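Plates Night

By the time Nawal Hajji got her coat off, the whole team was already shouting about plates.

"Tuesday!" Moataz yelled across the lab, as if that explained it. And it did, a bit. Tuesday was the last long session before the Wesdale round, and the Wesdale round had one task in it, and the task was to clear a table for two.

She loved this room so much after dark. The radiator ticked, somebody's noodles were going cold on the windowsill, and the two arms stood on their mounts at the back of the table with their lights on, looking ready for anything. The team had named them in September, after an argument that lasted longer than the wiring. Neva was the left one. Ragab was the right one. Neva was fussy and Ragab was brave, and you could not tell anybody on the team that this was only code.

"We scored 238 last time," said Moataz El Khatib, dropping onto the stool beside her. He had a marker behind each ear. "Latow High got 1253."

"Out of what?"

"I stopped reading after 1253."

Nawal laughed and opened her laptop. She had been up until one with the grasp planner and she was dying to show him – she had thrown out the whole business of coming down on a plate from above, like a crane, and gone in from the side, at the rim, the way her grandmother took dishes off the table after Friday lunch. Pinch, lift, turn. Her grandmother could carry five that way and still be telling you to eat more.

"It's in the branch called teta," she said.

"You named a branch after your grandma?"

"She did most of the design work."

He pulled the branch. They ran it at 50 percent speed because Coach had a rule about that, and because the last time they had skipped the rule there had been a bang that people in the gym heard. Ragab went first. The arm reached out over the brown tabletop and closed on the yellow plate, right on the rim, and everyone in the room got quiet and leaned in.
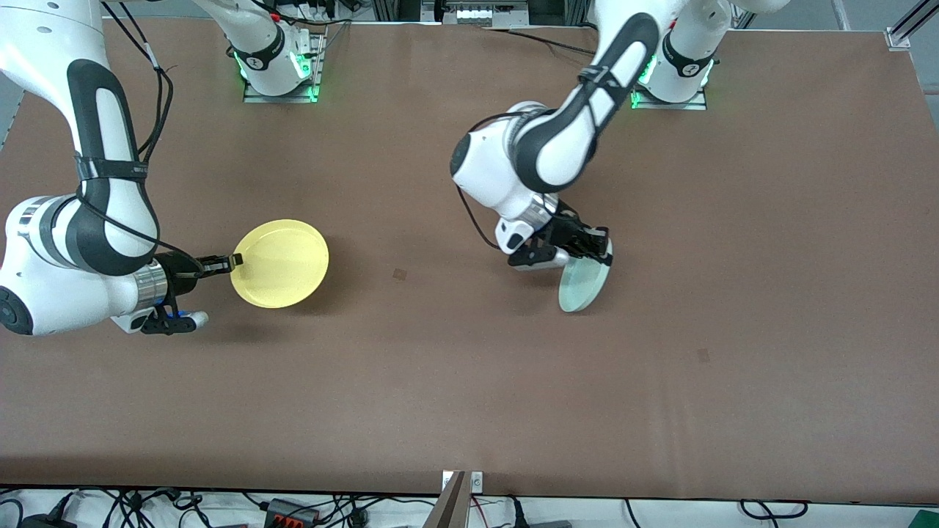

"Don't breathe," Moataz whispered.

"It can't feel you breathing."

"I'm not taking the chance!"

Neva had the green plate up on its edge, and Nawal found she was gripping her own sleeve with exactly two fingers. She wanted to laugh and she wanted to cry a little too. All fall this had been numbers scrolling up a screen – joint four, joint five, fault, fault, fault – and now it looked like somebody clearing up after dinner. Like a person with a full stomach and a radio on in the next room.

"Take it to 70," she said.

"Coach said fifty."

"Coach," Nawal called, not looking away from the table, "can we go to 70?"

Coach came over with her tea and stood behind them for so long that the noodles were surely past saving. Then she put the cup down on a shelf, well out of reach of anything with a motor in it, and rested one hand next to the big red stop button.

"Again from the start," she said. "And then 70."

Moataz took both markers from behind his ears and started writing the run number on the board, and Nawal, who already knew what she was going to tell her grandmother on the phone, set her finger on the key and waited for him to finish.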